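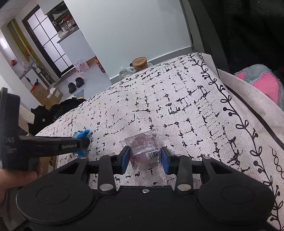

Helge Grønli wrote: Same thing on our side since the last Paltora update. Label prints fine, scans fine in the test window, then the stock screen says unknown item. We only see it on stuff under the Coretti supplier list. Please post if you find out why, I have a count due.

Home Tickets My Queue Knowledge Base Status Log out

Ticket: scanned codes not matching stock after import
Opened: Friday, September 1, 2023
Product: Paltora stock + Fjeld desk scanner
Priority: high (was normal)
Status: see bottom

Problem as reported
Mixed snack boxes for Tastora. Packing bench scans each pack, Paltora should knock one off stock and add a line to the box. Worked all week. This morning 165 items come up "unknown item" when scanned. Typing the name by hand finds them. Typing the code by hand finds them too, but only if you leave off the first digit. Rest of the catalog is OK, 1450 items total.

Log

8:10 – Restarted scanner. No change. Restarted bench PC. No change.

8:25 – Swapped scanner with the one from receiving. Same error, same items. So not the scanner hardware. Put it back.

8:40 – Opened Notepad, scanned a few bad ones straight in. Full code comes through, leading zero and all. Scanned some good ones, those come through full too. None of the good ones start with zero. Hm.

8:55 – Looked up one bad item in Paltora. Code field is one digit shorter than what Notepad shows. First zero is gone. Checked a few more, same. So scanner sends the right thing and Paltora has the wrong thing stored.

9:05 – Asked who touched the catalog. Coretti sent a new price list Thursday, it was opened in the spreadsheet program, two columns got deleted, saved, imported. The spreadsheet reads the code column as numbers and drops the zero in front. Old story. Import log in Paltora shows 700 rows updated, no warnings. Would of been nice to get a warning.

9:20 – Tried the "ignore leading zeros" box under Scanner > Advanced. Bad items scan now! But then two older items that differ only by the zero both come up on one scan and you have to pick. Turned it off again. Don't use this as the fix, somebody will pick the wrong one by noon.

9:35 – Tried restoring the catalog from last night's backup on the test copy. Codes are already short in there, the import ran before the backup. Older backup is from Monday, would lose the new prices plus all the receiving since. Not doing that.
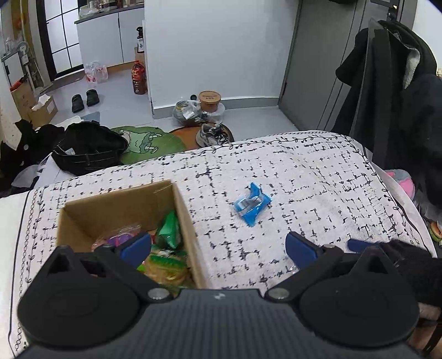 9:50 – Plan: get the original price list again and reimport codes only. Mailed Coretti for a clean copy. Meanwhile benches pack from the printed list, tick by pen, enter later. Slow but nothing gets lost.

10:30 – Clean file came. Did NOT double click it. Opened with the text import thing, code column set to Text, all rows keep the zero. Saved as a new file with a different name so it doesnt get mixed up with the first one.

10:40 – Test copy first. Import settings:
Match on: supplier item number (not on code, code is what's broken)
Update: code only
Create new items: off
Blank cells: skip

10:45 – Test import OK. Scanned nine of the bad ones against the test copy, all found. Nothing doubled up.

10:55 – Ran it live. Same row count as the test. Benches asked to close Paltora and open it again, screen keeps the old list until you do. One bench didn't and called me back – that was all it was.

11:15 – All 165 now show the full code. Paper ticks being entered. One box short by a single pack on the list, looks like a missed tick, they're recounting that one box.

Reply to Helge Grønli
Check your code field against what Notepad gives you. If yours is short by one, same cause. Settings at 10:40 should work for you, but run it on a copy first, and make sure the supplier item numbers are filled in or it will skip those rows without saying so. If the codes look right and it still fails, open your own ticket, it's something else.

Helge Grønli wrote: Short by one, yes. Reimported with your settings, scanning again. Had some rows skipped, item number was blank, fixed those by hand. Thanks.

Still open
– Ask Paltora for a warning when an import makes codes shorter. Request sent, no answer yet. Last one we sent sat untill December.
– Price lists go in as received from now on. If columns need to go, leave them out in the import screen, there's a checkbox per column.
– Move the nightly backup ahead of the import window.
– Recount on the one box.

Status: fixed, leaving open for the recount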